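제4장 테이크아웃 한 세트: 컵, 뚜껑, 캐리어가 만나는 자리

이 장에서 배우는 것
컵과 뚜껑의 규격이 맞물리는 원리를 이해한다.
작업대 위 물품의 배치가 포장 순서에 미치는 영향을 설명한다.
펄프 캐리어의 구조와 올바른 적재 방법을 익힌다.
일회용 커틀러리를 위생적으로 보관하고 내주는 방법을 안다.

들어가며

카페에서 음료를 포장해 본 사람이라면 누구나 종이컵을 손에 쥐어 보았을 것이다. 그런데 그 컵이 손님에게 건네지기 직전의 몇 초를 유심히 본 적이 있는가? 컵이 놓이고, 뚜껑이 덮이고, 가장자리를 따라 손가락이 한 바퀴 돌고, 캐리어의 홈에 컵 바닥이 쏙 들어간다. 짧은 동작인데도 그 안에 재료와 치수와 순서와 위생의 문제가 빼곡하게 들어 있다. 앞의 세 장에서 우리는 음료 자체를 다루었다. 이제부터는 음료가 가게 문을 나서는 길을 따라가 볼 텐데, 솔직히 고백하면 필자들은 이 책에서 이 장을 쓸 때가 가장 즐거웠다!

포장은 오랫동안 조리 교육의 변두리에 있었다. 추출과 온도에는 여러 시간을 쓰면서 포장은 "알아서 익히는 것"으로 넘기는 수업이 많았다. 그러나 매장 실습을 나간 학생들이 적어 오는 일지를 읽어 보면 사정이 다르다. 첫 주에 겪은 실수 가운데 상당수가 뚜껑이 덜 닫혔다거나, 캐리어가 기울었다거나, 스푼을 빠뜨렸다는 이야기다. 맛있게 만든 음료가 봉투 안에서 쏟아지면 그 앞의 수고가 전부 손님의 신발 위로 흘러간다.

넬스테드(Nelstead) 매장 이야기

작은 포장 전문 매장 플렐리마리(Plelimari)의 넬스테드 지점을 예로 들어 보자. 이 매장을 맡은 시어셔 니 브리언(Saoirse Ní Bhriain)은 문을 연 뒤 첫 5월에 포장 음료 2996잔을 내보냈다. 좌석이 몇 개 없는 가게였으니 거의 모든 일이 포장대 위에서 이루어진 셈이다. 그달의 기록장에는 다시 만들어 준 음료가 40잔으로 적혀 있다. 원인을 적는 칸에는 "뚜껑"이라는 말이 되풀이해서 나온다.

니 브리언은 음료 조리법을 건드리지 않고 포장대부터 손보기 시작했다. 뚜껑은 선반 위쪽 상자에 들어 있었고, 캐리어는 계산대 아래에, 커틀러리는 냉장고 옆 서랍에 있었다. 한 잔을 포장하려면 몸을 세 번 돌려야 했던 것이다. 그는 이 물건들을 모두 한 상판 위로 불러 모았다. 그러고는 동료 셰넌 오 달리(Senan Ó Dálaigh)와 함께 일주일 동안 자리를 이리저리 바꾸어 가며 손에 가장 편한 배열을 찾았다. 오 달리는 왼손잡이여서 둘의 결론이 늘 같지는 않았는데, 바로 그 차이에서 배울 것이 많다. 이 문제는 4.3절에서 다시 다룬다.

4.1 포장대에 올라가는 물건들

포장대의 기본 구성은 단출하다. 컵, 뚜껑, 캐리어, 커틀러리. 이 네 가지만 있으면 대부분의 주문을 처리할 수 있다. 슬리브나 냅킨, 봉투는 매장의 사정에 따라 더해진다. 처음 연습할 때는 욕심을 내지 말고 네 가지로만 시작하기를 권한다. 상판이 넓어 보여도 물건이 하나 늘 때마다 손이 머뭇거릴 곳도 하나씩 늘어난다.

상판은 밝은색이 좋다. 흘린 음료나 가루가 금방 눈에 띄고, 검은 뚜껑처럼 짙은 물건의 윤곽도 또렷하게 살아난다. 흰 커틀러리는 밝은 바탕에 묻히기 쉬우므로 색이 있는 통에 꽂아 두면 찾기가 한결 쉽다. 별것 아닌 듯한 이 색의 대비가 바쁜 시간에는 놀랄 만큼 큰 도움이 된다.

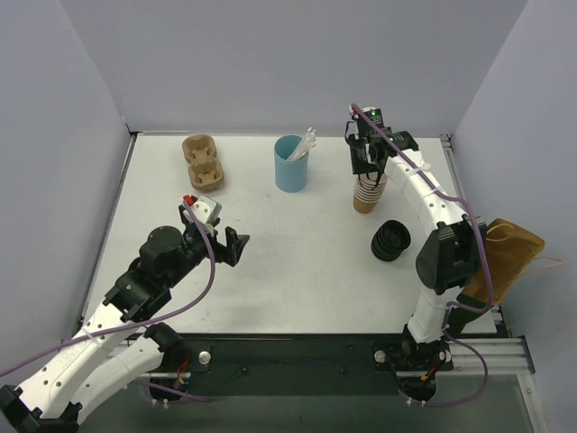
물건을 놓을 때는 가장 자주 쓰는 것부터 자리를 정한다. 대개는 컵과 뚜껑이 첫째다. 이 둘은 언제나 짝을 이루어 움직이므로 서로 한 뼘 안에 두는 편이 좋다. 캐리어는 포장의 마지막 단계에 쓰이니 바깥쪽으로 밀려나도 괜찮다. 커틀러리 통은 그 사이 어디에 있어도 되지만, 컵을 옮기는 길목만은 피한다. 통 위로 비스듬히 솟은 손잡이에 소매가 걸려 통째로 넘어지는 일이 실습실에서도 종종 벌어진다.

컵

종이컵은 몸통, 바닥, 그리고 입이 닿는 말린 테두리로 이루어진다. 이 말린 테두리를 림(rim)이라고 부른다. 림은 입술에 닿는 느낌을 부드럽게 하고, 얇은 종이가 벌어지지 않도록 둘레를 잡아 주며, 뚜껑이 걸리는 턱 노릇까지 한다. 얇은 종이를 말았을 뿐인데 이렇게 많은 일을 해내다니, 볼 때마다 감탄하게 되는 구조다.

컵을 잡을 때는 림에서 손가락 두 마디쯤 내려온 몸통을 가볍게 감싼다. 림을 집으면 위생에도 좋지 않고 둥근 모양이 일그러져 뚜껑이 맞지 않는다. 빈 컵은 음료가 담긴 컵보다 훨씬 쉽게 찌그러진다. 힘을 빼고, 컵이 미끄러지지 않을 만큼만 쥐는 감각을 몸에 익히자. 컵을 내려놓을 때도 바닥 전체가 한꺼번에 닿게 하면 소리가 거의 나지 않는다.

뚜껑

뚜껑은 겉보기에 비슷해도 지름이 조금만 다르면 맞지 않는다. 같은 용량의 컵이라도 제조사가 다르면 림의 굵기가 다를 수 있다. 그래서 컵과 뚜껑은 되도록 같은 계열로 주문하고, 거래처를 바꿀 때는 몇 개를 먼저 받아 끼워 보아야 한다. 니 브리언의 매장에서는 스톨릭(Stolik) 계열 컵을 1000개 단위로 들여오는데, 새 묶음이 도착하면 맨 위의 것 하나를 꺼내 물을 채우고 뚜껑을 덮은 뒤 살짝 기울여 본다.

뚜껑은 여러 장을 포개어 보관한다. 세워서 쌓으면 자리를 덜 차지하고, 옆으로 뉘어 두면 가장자리가 줄지어 드러나 한 장씩 떼어 내기가 쉽다. 눕힌 묶음은 굴러가거나 흐트러질 수 있으므로 양 끝을 받쳐 주는 낮은 칸막이가 있으면 편하다. 어느 쪽이든 음료가 닿는 안쪽 면에는 손가락을 대지 않는다. 뚜껑을 덮는 순서는 다음과 같다.

1. 마시는 구멍이 컵의 이음매와 겹치지 않도록 방향을 잡는다.
2. 몸에서 먼 쪽의 가장자리를 림에 먼저 건다.
3. 양쪽 엄지로 둘레를 따라 내려오며 누른다.
4. 림 전체가 물렸는지 손끝으로 한 바퀴 확인한다.

이음매는 종이가 겹쳐 살짝 두꺼운 곳이다. 마시는 구멍이 그 위에 오면 컵을 기울일 때 틈으로 음료가 배어 나오기 쉽다. 니 브리언의 기록장에 적힌 "뚜껑" 가운데 여러 건이 바로 이 경우였다.

캐리어

종이 펄프를 틀에 넣어 굳힌 캐리어는 가볍고, 겹쳐 쌓기 좋고, 만져 보면 달걀판처럼 까슬까슬하다. 두 구짜리와 네 구짜리가 흔히 쓰인다. 컵이 들어가는 홈은 아래로 갈수록 좁아져서 크기가 조금씩 다른 컵도 붙잡아 준다. 두 구짜리에 한 잔만 실으면 무게가 한쪽으로 쏠리므로 들 때 반드시 컵이 있는 쪽을 받친다. 무게가 다른 두 잔을 실을 때는 무거운 쪽을 먼저 넣는다. 펄프는 물기를 오래 머금으면 물러지니 캐리어를 놓기 전에 상판을 닦는 습관도 함께 들이자.

커틀러리

스푼과 포크는 입에 닿는 쪽이 아래로, 손잡이가 위로 오게 꽂는다. 꺼내는 사람의 손이 손잡이에만 닿게 하려는 것이다. 통은 너무 빽빽하게 채우지 않는다. 하나를 뽑을 때 다른 것이 딸려 나오면 이미 지나치게 찬 것이다. 통 바닥에는 가루와 먼지가 모이기 쉬우므로 하루에 한 번 비우고 씻어 완전히 말린 다음 다시 채운다.

용어 정리

림: 컵 입구의 말린 테두리. 뚜껑이 걸리는 부분.
이음매: 컵 몸통의 종이가 겹쳐 붙은 세로선.
구: 캐리어에서 컵 한 개가 들어가는 홈을 세는 말.
물림: 뚜껑의 안쪽 홈이 림을 완전히 감싼 상태.

생각해 볼 거리

실습실의 포장대 앞에 서서 눈을 감고 뚜껑을 집어 보자. 한 번에 손이 닿았는가, 더듬어야 했는가? 짝과 자리를 바꾸어 다시 해 보고, 키와 주로 쓰는 손에 따라 편한 위치가 어떻게 달라지는지 적어 둔다. 이 메모는 4.3절의 배치도 그리기에서 그대로 쓰이니 버리지 말 것!

자주 가는 카페의 포장대도 살펴보기 바란다. 맥 시브너(Mac Suibhne) 제과점처럼 빵과 음료를 한 상판에서 함께 포장하는 곳이라면 더욱 볼 것이 많다. 봉투는 어디에 있고, 컵은 어느 쪽에서 오며, 직원은 몇 번이나 몸을 돌리는가? 다음 절에서는 그렇게 모은 관찰을 바탕으로 두 잔짜리 주문을 처음부터 끝까지 포장해 본다. 실습에는 한 사람당 종이컵 두 개와 맞는 뚜껑 두 장, 두 구짜리 캐리어 하나를 준비한다.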